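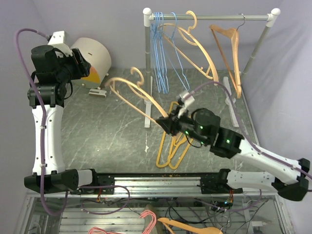 Sorting the hanger drawer
Reading time: 3 minutes

A clothes hanger has one job and three dimensions that matter: the width across the shoulders, the thickness at the shoulder tip, and the opening of the hook. Most closets hold hangers that disagree on all three, collected over years from stores, dry cleaners and previous tenants. The garments hang at different heights, the rail fills unevenly, and spare hangers end up in a heap on whatever flat surface is nearest.

The heap is the harder problem. A hanger is an open hook joined to a closed loop, a shape that links with its neighbors at the slightest movement. Pulling from the top tightens the pile. The better method is to take one hanger by the neck, just under the hook, turn it until the hook faces away from the others, and lift slowly. If a second hanger comes up with it, lower both and start with the second. Wire hangers should come out first where they can be reached. They slip through the gaps in the plastic ones and hold the pile together.

Sorting by material is the next step, and color often does the work. Wire is the thinnest and packs most tightly on a rail, but it bends under a winter coat and leaves a ridge in knitwear. Molded plastic suits shirts and light dresses. Contoured wood, or anything with a broad shoulder, belongs under jackets. In a mixed lot it pays to put each kind on the rail as a block, wire at one end, and to leave a hand's width between blocks while the work is in progress.

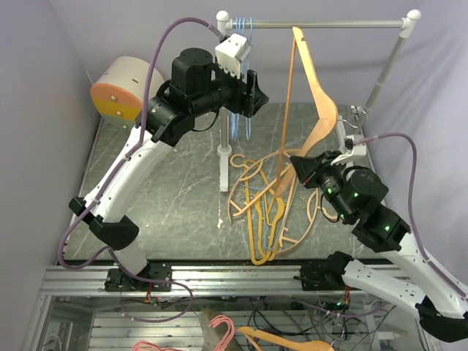 Page 15

A short freestanding rail is more useful for this than the closet itself. It can sit on a table at working height, both ends are open, and a hanger can be offered up from the front without reaching past clothes. The Halliday tabletop rail, sold at $299 with a weighted base, is more than most households need. The Hasden version is lighter and has to be steadied with one hand when a heavy hanger goes on near the end. Either will do for an afternoon.

Direction matters more than spacing. All hooks should open toward the back of the rail, so that an armful can be lifted off in a single motion. One reversed hook will stop the whole group. A hanger that sits at a slant has usually caught on a neighbor or has a strap trapped beneath it, and should be taken off and hung again; pushing it straight tends to drag the next one along.

Hook openings deserve a check at this stage. Closet rails in older houses, including the Berville row houses where this method was tried, can be thicker than the modern tube. A narrow plastic hook will ride on its tip and snap in cold weather. Wire can be opened by hand. Plastic cannot, and any hook showing a white stress line at the bend should go out.

The resale shop at Dristudcombe works through 825 hangers in a busy month and keeps only 3 types on the floor. Everything else is bundled by kind, tied at the neck with a strip of cloth, and offered free by the door on Saturday. The bundles are laid flat with the hooks all at one end – a stood-up bundle leans, spreads and becomes a heap again.

For a home closet, count the garments before deciding how many hangers to keep, then add a few spares at the far end of the rail. Spares stored on the rail stay separate. Spares stored in a box do not.

Contact the editors | Copyright Dristudcombe Home Quarterly | Back to top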